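Swap Rail returns to Dalgleish Hall

What a turnout we had last time! The clothes swap at Dalgleish Hall has grown from a single rail by the door into something that fills the whole ground floor, and the spring one is nearly upon us. Last autumn 423 pieces came in and all but 65 went home with somebody new, which made us very happy indeed (the rest went to the Gresitz Road charity shop).

It works as before. Bring clean clothes in a carrier bag, hand them in at the front desk and take a token for each one – a coat counts as 3. Tokens left over from the autumn are still good, so do dig them out of your coat pockets.

Bence Antal is bringing his sewing machine again and will take up hems while you wait. He did a lovely job on my Prumau jacket, the one with the torn lining, and he's keen to show anyone who fancies learning. Children's things go upstairs this year, with much more room for prams on the landing.

We're especially short of summer tops in bright colours, any size – they fly off the rails in May! Drop-off opens on 13 Apr 2018 and the desk is open all afternoon.

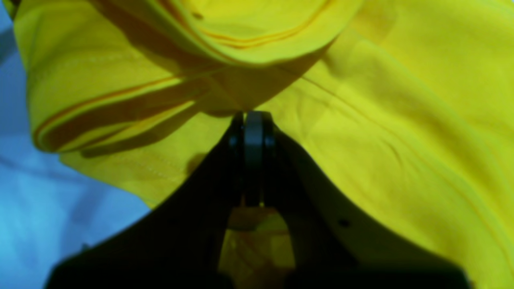

Also at the hall: Gumby Lane plant sale

Seedlings, pots and plenty of tomato plants on the back lawn, with tea and cake from the kitchen hatch. Please bring your own trays.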